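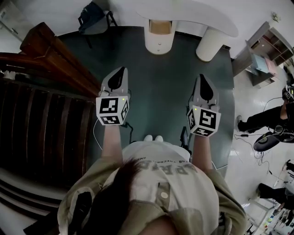
Why does a room with a kidney-shaped table need more open floor than the same room with a rectangular one?
A kidney shape can't be pushed flat to a wall without leaving odd gaps behind it, so it usually stands out in the room and people have to be able to walk all the way around.

Furnishing Small Rooms, Unit 6: Curves
Notes by Constanza Huenchumán
Room 1106, February session

I look forward to this unit all term! Curves are where people get brave with furniture, and they are also where the floor plans start going wrong, so bring an eraser.

Start with the table. The white one in our room has a kidney-shaped top on two cylindrical pedestals, and I love it as a teaching piece. Draw the top first, then the two circles underneath. Most of you will draw the top and stop (Gervasio Ocampo, who teaches the evening section, gets the same thing every term), but the circles tell you where knees and chair legs can go. The left pedestal has a tan panel and small round knobs on its front, so mark which way that side faces. If you put knobs on a piece in your own design, leave enough room in front for a person to stand and reach them.

Next, the rug. Ours is large, a dark green-gray, with rounded edges, and it does a lot of work under all that white. Try the plan again with a square-cornered rug and look at what happens to the table. To my eye the table starts to look as if it wandered in from another house. Felicidad Ambrosio disagreed with me on this for most of a class and made a very good case for the square rug, so argue it either way in your notes, but draw both.

The staircase is the part you can't move. Dark wood, with a reddish-brown banister that curves, which is a gift, as the table has something to answer it across the room. Keep the way to the steps clear on every version of your plan. I will take points off for a beautiful chair in the path of a staircase.

About chairs: the dark gray one with black metal legs stands behind the table by the white wall. Dark against white reads strongly from across a room. Pull it out on paper, as if somebody were getting up from it, and check the space again.

Storage last. The light wood shelving on the right is the palest wood we have, and it sits opposite the darkest. Do the two woods get along? I think so, and I think the light blue box and the pink item low on the shelves help, but write what you see.

Terms to know: pedestal, banister, clearance (the open space a person needs to pass or sit), footprint (the outline a piece makes on the floor), sight line.

For next class
Two plans of the room, same furniture, different table position. Pencil is fine. Add a short paragraph, 7 sentences at most, on which one you'd rather live with.
Read the Tapia chapter on round and oval tops. Skip the part on glass, we come back to it.
Milagros Godoy and Hortensia Jara have the long tape measures, so see them if you want to measure anything before then.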